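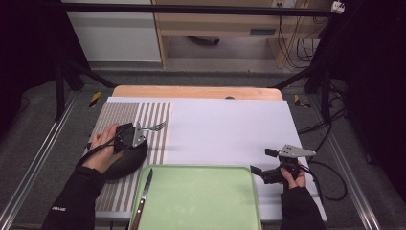
Unit 6. Positioning a New Product Line

Reading: the Rilik case, pages as assigned. Bring your channel worksheet.

6.1 Terms

A product line is a group of items sold under one name to the same kind of buyer. Line extension adds an item to an existing line. Brand extension puts the existing name on a different line. The two are often confused in company announcements, and the costs differ.

Positioning is the place a product holds in the buyer's mind relative to its substitutes. It is stated in one sentence: buyer, need, substitute, difference. A statement that names no substitute is incomplete.

6.2 The Rilik case

Rilik supplied office paper to 210 accounts, most of them in and near Assunção. It then launched a line of planners under the same name. Management called this a line extension. By the definitions in 6.1 it was a brand extension — the buyer changed from a purchasing clerk to a retail shopper, and the sales force had no contact with shops.

The first order was 4000 units. Stockists were given 90 days to pay, against 30 for the paper accounts. Work out what this does to cash before you read the second half of the case.

6.3 Comparison: Momitz

Momitz entered the same market through one distributor, Tatley, and spent very little on advertising. Margin per unit was lower. Tatley carried the stock and the credit risk. Note that Momitz gave up control of shelf price, a point the case mentions only in a footnote.

6.4 For discussion

Write a positioning statement for each firm, using the four parts in 6.1.
Which costs in the Rilik launch were fixed before the first sale?
Would a separate brand name have changed the credit terms? State your assumptions.

Unit 7 covers pricing. The worksheet from this unit is used again there — keep your copy.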